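Laundry sorting and folding tables: frequently asked questions

These answers cover the Estholm table and the basket and cloth accessories sold with it. Assembly is covered in the printed sheet supplied in the carton. Questions about orders and returns go to the Dimo parts desk.

What is the Estholm table for?

It is a flat surface for handling small textiles: towels, napkins, dishcloths, cleaning cloths and similar items up to bath towel size. Sheets and duvet covers are too large to fold on it in one pass and should be halved by hand first.

Why is the top white?

Lint, loose thread and stains show on a white surface, and most colored cloth contrasts with it well enough that the hem can be found at a glance. White cloth on a white top is harder to square up. For white loads, lay a plain dark towel underneath and fold on top of it.

Do I need the side walls?

No. The table can be used open. Walls stop light items from sliding off the sides and block drafts, which matters with thin cotton and microfiber. They are fitted on the back and sides, and the front stays clear for access.

Can I paint the walls?

Yes, with a water-based matte paint. Gloss finishes produce glare under ceiling lights. Pale neutral shades are easiest on the eyes over a long session. Let the paint cure fully before placing cloth against it, as fresh paint can mark cotton.

Where should the basket go?

In a back corner. A basket placed near the front edge has to be reached over every time a piece is laid flat, and the folded area ends up too small. Back left or back right makes no difference to the work. Choose the side opposite the hand you use to pick up. 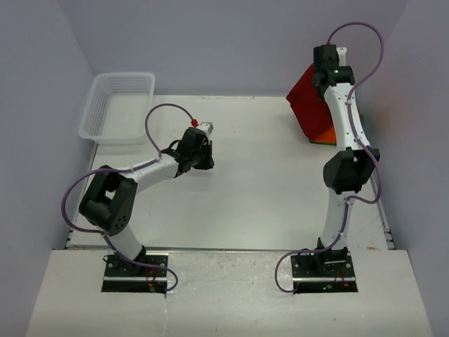 Keep the middle of the top clear. Items waiting to be folded can be left at the back, on the side away from the basket, so that the two groups do not mix. If the waiting pile spreads past the halfway line, move part of it off the table.

Which basket fits?

Any rigid basket with a flat bottom. We supply a Strömberg plastic basket in two sizes. Soft-sided bags collapse when they are nearly empty and tip when they are nearly full. Wicker snags terry loops and is not recommended for towels.

Does the basket hold clean or unsorted cloth?

Either, but not both in the same session. Most households use it for finished pieces. If you use it for unsorted cloth, wipe the inside before changing over.

How do I fold a square cloth so that the edges line up?

1. Lay the cloth flat and smooth it from the center outward.
2. Bring the front edge to the back edge and match the corners before pressing the fold.
3. Turn the cloth a quarter turn.
4. Fold again in the same direction.
5. Press once along the fold with a flat hand.

A cloth that has been through many hot washes may no longer be square. Match two corners and let the other two fall where they fall. Pulling the fabric to force a match leaves a twist that reappears in the stack.

What about red and other strongly dyed cloths?

Treat new ones as unstable for the first 3 washes. Wash them separately, dry them completely, and keep them apart from white items until then. A damp red cloth left on the table overnight can transfer dye to the top. If this happens, use a paste of baking soda and water, leave it for 11 minutes, and wipe it off with a damp sponge. Do not use scouring powder.

How should the top be cleaned?

Wipe it with warm water and a drop of dish soap, then dry it. Weekly is enough for normal use. Solvents and bleach dull the finish. A lint roller is faster than a wet cloth for fibers and pet hair.

How long does the surface last?

The Suteck coating on the top was checked by Tormod Dahlgren in our workshop over 2,000 wipe cycles with dish soap. There was slight dulling at the front edge and no lifting. Scratches from zippers and metal buttons are outside that test. Fold garments with hardware on a towel.

What height should the table be set to?

Set the top level with your bent elbow, then lower it by the width of a hand. If two people of different heights share the table, set it for the taller one and provide a step for the other.

Are replacement parts available?

Walls, corner clips and baskets can be ordered singly. The top is sold only with its edge strip attached. Tables made before the November revision use the older clip, which has a round hole in place of a slot, so check the clip before ordering.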